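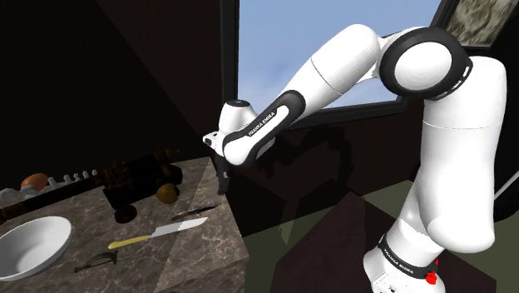 Figure 1. Simulated kitchen with the Franka Emika arm, gripper open over the rear edge of the countertop.

4. Method and first result

In this part of the project we wanted to know if a grasping policy, trained only in simulation, becomes better when the kitchen is changed between the trials. Siham Tazi prepared the kitchen model and I wrote the training code, which we call Skarnance. Our supervisor was Bimla Ahuja.

The countertop holds several items which are not the target, for example two knives, a peeler and a white bowl. We kept them on purpose, as in the February tests the counter was bare and the results looked too good. The target is the round yellow-brown fruit. Every trial begins with the gripper open and empty.

We compared two settings. In the first, all items stay at the same position. In the second, the position of each item and the direction of the light are chosen again before every trial. For both settings we trained with 80 demonstrations and tested with 50 trials. A trial is a success if the fruit is lifted and held for 3 seconds.

With fixed positions, the policy failed in 14 trials when we tested it on new arrangements. With changed positions it failed in three. Most failures of the first policy were of the same type: the fingers closed beside the fruit, at the place where it was during training.

We repeated the training only once for each setting, so the difference should be read with care. Shivam Prajapati will run it again with other random seeds, and the table in section 5 will be updated then.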